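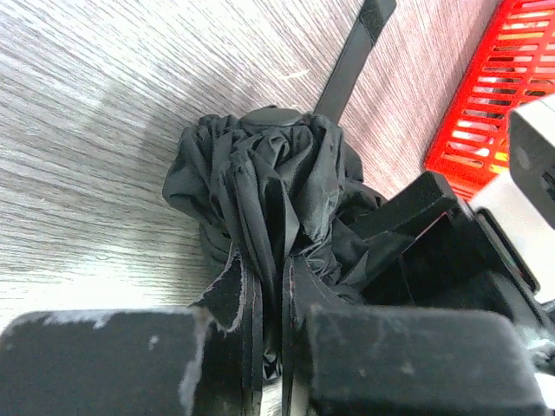

What has the grant paid for since the last report?

Most of it has gone on the roof of the reading room at Bomenthorpe, with a smaller share on cataloguing the parish papers that were moved out while the roof was open.

The slates on the north side came off in January and the battens underneath were worse than the survey suggested. Daly, the roofing contractor, replaced 10 rafters where the original estimate allowed for four. The extra timber was met from the contingency line and we are not asking for more money. The lead in the valley gutter has been renewed along its full length. Daly still has to return to finish the flashing at the chimney, and we are holding back the last payment until that is done.

Inside, the ceiling has been patched but not painted. The plasterer advised leaving it to dry through the spring. We have kept the room open in the afternoons and closed the two window bays under the damp patch.

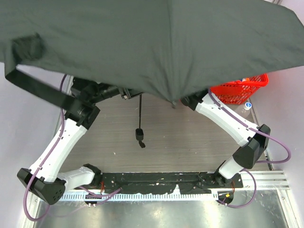
Cataloguing has gone more slowly. The papers are in store at Jimstead, where the shelving is good but the lighting is poor, and we could only work there until 3.30 in the winter months. The vestry minutes are finished. So are the rate books up to 1829, when the format changes and the entries become much longer — the later volumes will take more time per page than we planned for. We now expect to complete them a month after the date in the original timetable.

The entries are being typed into Remis, the same system used for the school records. It does not handle field names well, and we have added a notes column to deal with older spellings. This will need tidying before anything goes online.

Spending is within budget under both headings. Printing costs were lower than expected, as the leaflet has been put off until the papers are back at Bomenthorpe.

Work for the next period: chimney flashing, ceiling paint, the remaining rate books and the return of the boxes from Jimstead. We would like to move the final claim back to match the new cataloguing date and would be grateful for a decision on this before the van is booked.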